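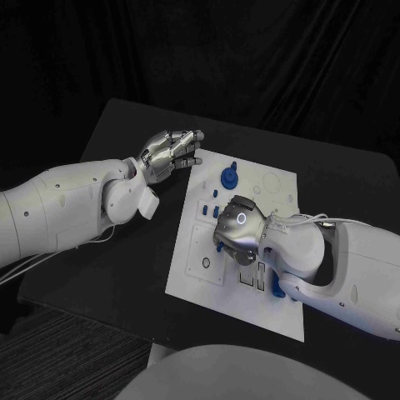 Two robot hands at a task board with blue parts.

Keep the bad takes

March 22, 2019

Most groups that teach robots by example throw away a large share of what they record. An operator guides the arms through a task, the session is saved, and later someone goes through the recordings and deletes every one in which a peg was dropped, a hand stopped to think, or the part went in on the third try. What remains is a clean set. I think this is a mistake, and I have made it myself.

Last September our group at Akari finished a collection on board tasks: pegs, knobs, slots, the usual small work for two hands. We recorded 3711 takes. After review we kept 2730. The reviewers followed a one-page rule sheet that I wrote. A take was out if a part left the board, if the operator paused for more than a few seconds, or if the hand made contact and had to back off. At the time this seemed obvious. We wanted the system to learn how to do the job, so we showed it the job being done properly.

The trained system did the job properly as long as nothing went wrong. When a peg met the rim of its hole and tilted, the hand kept pushing. It had never been shown a tilted peg. Every example of one, along with every example of a person noticing it, easing off and trying again, was among the takes I had told people to delete.

We still had the originals on a backup drive. I went through the rejected takes over two weeks and sorted them by what had happened. In 612 of them the operator made an error and then fixed it without help. Those are complete examples of the task. They are longer and less pleasant to watch, but the peg ends up where it belongs, and along the way there is a correction that the clean takes do not contain.

The argument against keeping them is a fair one. A system that copies people will copy their mistakes too. If a tenth of the examples show a peg being fumbled, some fumbling will be learned. Halilović, the firm that built our recording software, gives its customers this advice in its manual, and for small collections I would follow it. With only fifty takes of a task, a few bad ones can do real harm.

But the answer for a larger collection is labeling. Mark the point where the error starts and the point where the recovery starts. Train on the recovery and leave out the seconds before it. Our tool from Prisero lets a reviewer place two marks on a timeline, and with practice it takes less than a minute per take. Deleting takes a second, and I suspect that difference explains most of the deleting that goes on.

There is also the matter of what the rule sheet does to operators. Ours knew that a dropped part meant a rejected take, and they were paid by the accepted take. So they slowed down. They picked the easy peg first and approached it from the same side every time. By the end of the month the recordings looked alike, and we had paid for hundreds of copies of one careful motion. Paying by the hour would have cost us slightly more and given us a wider range of behavior. I would now refuse to run a collection any other way.

I don't want to oversell this. Some takes are worthless. If the hand tracking fails or the operator gives up and walks off, the file can go. Staged errors are poor material as well. The Gekby collection tried those, asking people to drop parts on purpose, and the drops look like what they are, with the hand already moving to the spot where the part will land.

What I am asking for is modest. Keep every take that reaches the goal, however it gets there. Keep the failed ones separately, with a note of why they failed. When you publish a collection, print the number recorded beside the number kept, and include the rule sheet. I have read plenty of papers that report a success rate to one decimal place and say nothing at all about what was discarded before training began. Ours was going to be one of them. The table has been corrected, and the rule sheet is now in the appendix.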